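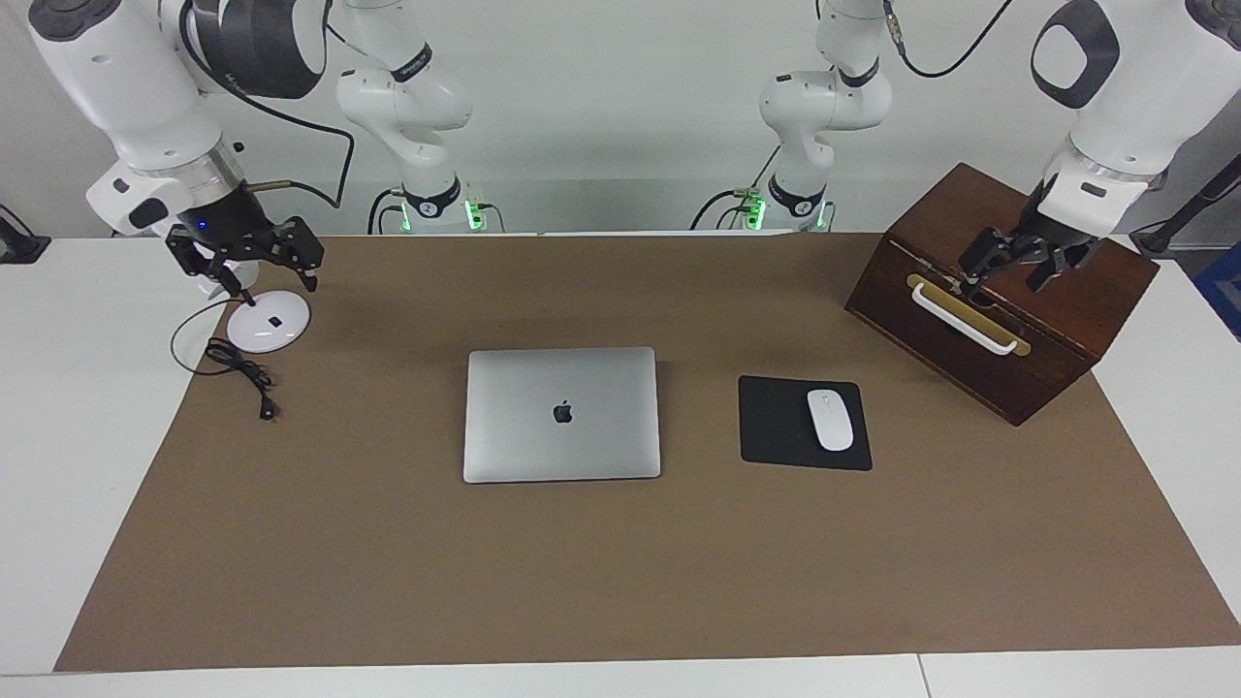 Both arms on the bench, lamp on the left, wood box on the right

Left gripper drifting on handle grabs
Bolger cell forum > Setup and maintenance

cteamoana wrote:
Two-arm cell, kraft paper over a white table. The left arm has started coming in low on the box handle. Offset was 4 mm this morning, and yesterday it was fine. The right arm on the lamp is still good. I re-ran the home routine twice and got the same number both times. Controller log shows code 614 at startup, then it clears. Base lights are green on both sides.
Carleen Te Moana

mekberg_tech wrote:
Check the finger screws on that gripper first. Ours backed out after 70 hours or so of handle work. Blue threadlocker, low torque.

ultau wrote:
I'd look at the cable before the screws. You have a loop coming off the upper link. If it pulls when the wrist goes down you get exactly this, and homing won't show it.

mekberg_tech wrote:
A cable that light won't move a wrist 4 mm. Loose fingers will.

ultau wrote:
It did on mine. Tied it back with more slack at the elbow and the error went away. Also tape the paper down. If the mat creeps, the box goes with it and you end up chasing the arm for nothing.

T_OConaill wrote:
Agree on the paper. We mark the box corners on the table itself, past the edge of the mat, and measure from there – takes a minute. I would also move the lamp cord away from the right arm's path. It's coiled up pretty close.
Teresa

cteamoana wrote:
Two of the finger screws were loose, a quarter turn each. Down to 1 mm now. Doing the cable tonight, then 32 test grabs before I touch the calibration.

ultau wrote:
Post the numbers with the cable tied back.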